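Setell Open Day, or how I spent a Sunday-best afternoon looking at old computers

8 September 2024

Setell takes apart office computers for a living. It does this in a long brick building behind the Gruneo bus depot, and once a year it lets the public in, gives them a paper cup of coffee and hopes they go home and empty their closets. My closet has three laptops and a printer in it, so I suppose I was the target audience.

Getting there is easy if you take the 59 bus and stay on it past the point where you feel you should have gotten off. There is parking, but it had been given over to a bouncy castle. The castle had no one on it when I arrived and one very large teenager on it when I left.

You sign in at a folding table, they hand you a visitor sticker and a pair of safety glasses, and you wait for your group. I was in the second group of the day, mostly parents, plus a man who wanted to know what the place paid for copper. He asked this at every stop. He had asked it four times before we got to anything containing copper.

The first room is intake, and it's the one I would have happily stayed in. Pallets of desktop towers, shrink-wrapped, with the former owners' asset stickers still on them. A good many came from the Sutach school district, including a batch where each machine had been given a name in marker. I saw a Gerald and two Brendas. Our guide said a normal pallet holds 80 towers and that the heaviest thing in any tower is usually the dust. I think this was a joke she makes for every group, but it got a laugh from the parents.

Next comes sorting. Some machines are good enough to be wiped, fixed up and sold again, some are worth opening for parts, and the rest go to the shredder at Retamal, which we were told about in a lowered voice. I asked how old a computer has to be before it gets the lowered voice. The answer was long and mostly about processors. My own laptops did not come out of it well.

Then the part everybody had come for, the teardown benches. I have owned computers since high school and had never seen one lying down with its side off for longer than it took me to panic and put the side back on. They are roomier than I expected, and more colorful. From the outside, an office tower is a black box that hums at your shins. Inside there's a green board, a tangle of red and yellow wire, and a surprising amount of bright blue plastic. Blue, the guide explained, is the manufacturer's way of telling you which bits are meant to be handled. I have since looked at the back of my own tower at home, which has no blue on it anywhere, and I am choosing to take that personally.

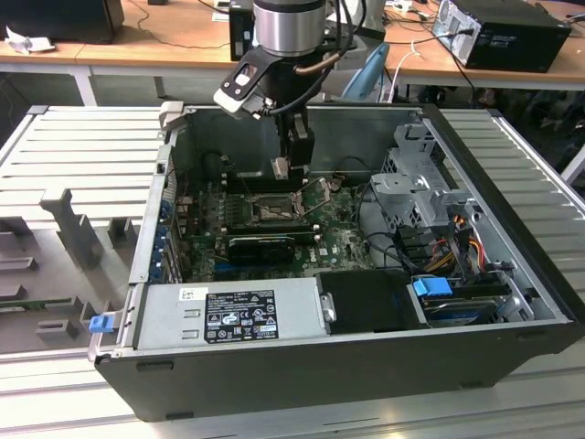 A tower on the bench with its side panel off and the processor socket open. The blue handle at lower right belongs to the hard drive.

The socket got the most attention from our group. There's a little metal lever, you lift it, a plate swings up, and underneath is where the processor goes. I had always imagined something more dramatic, given what they charge for the things. It's about as grand as the battery door on a TV remote. One of the kids asked whether you could put a cracker in it. You could not, we were told, with a firmness that suggested somebody had once tried.

Hard drives are pulled and logged by serial number, then either erased or punched. The punch was running behind a plastic screen and made a noise like a car door closing in the next street. We were each offered a punched drive to take home. I took one - it's on my desk, holding down a gas bill.

At the far end there's a shop, open to the public all year, where you can buy a refurbished tower for $75 with a keyboard thrown in. The keyboards are in a bin and you choose your own. I spent longer at that bin than at any other stop on the tour, and came away with one that has a very good space bar and a rather poor letter Q. There were also mystery boxes of cables for five dollars. The man who liked copper bought three.

Coffee was fair. The doughnuts had run out by the second group, so if you go next year, be in the first. The signs say 226 people came through last time, and the hallway by the restrooms felt like all of them had come back. Wear closed shoes, or they'll lend you a pair of rubber overshoes in a size that fits no known foot.

They take drop-offs on the day, up to six items per household, no tube televisions. I had left my laptops at home. Setell runs another collection in February, and I've moved them to the front of the closet.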